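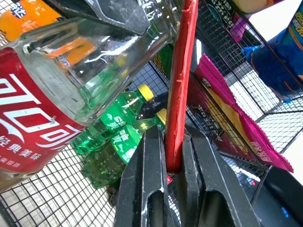

Glass Coke bottle on its side, red label with the big white Chinese characters, and an orange Fanta keeping it company in the corner.

Soda bottles, the gallery! I've been picking up soft drink bottles for years now (my shelf in Wuvomdale holds 142 of them, and yes, I dust them myself) and every so often people write in asking about labels. The Chinese ones get the most mail by far.

What I love about the first one is how well the design holds up when you can't read a word of it. The characters do the same swooping thing as the old script logo, and there's that white ribbon running through the red, so you'd know it from across a street. The smaller line underneath says 经典美味, which a friend tells me is something like "classic great taste." I like clear glass best for this sort of thing, because whatever is behind it comes through as color, and a bit of orange or green does a label no harm at all!

Now for one standing up, with the side of the label most people never bother with. It has the cursive English logo and the Chinese together, then all the small print, and a barcode printed sideways with the digits in a row next to it. There's amber-yellow liquid in the lower part, up to just below the label. I'm fond of the ribbing down there too, and I think it looks better with something behind the glass than it does bare.

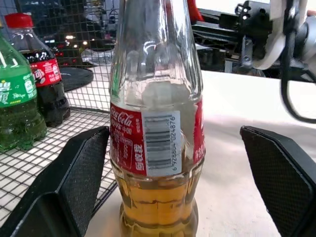

Ilham Ghoneim wrote in to say that paper labels should never be soaked off, and that she keeps hers on the glass and out of the sun, even the 2 that have started to peel. She lost 22 good ones to a bright window one February and has kept the blinds down ever since. I'm with her on the sun, though I do like to see my bottles lit up now and then.

More labels when I've sorted through the next box.

Search this site Go
Contact | © September 2021 Girley Bottle Pages | Back to top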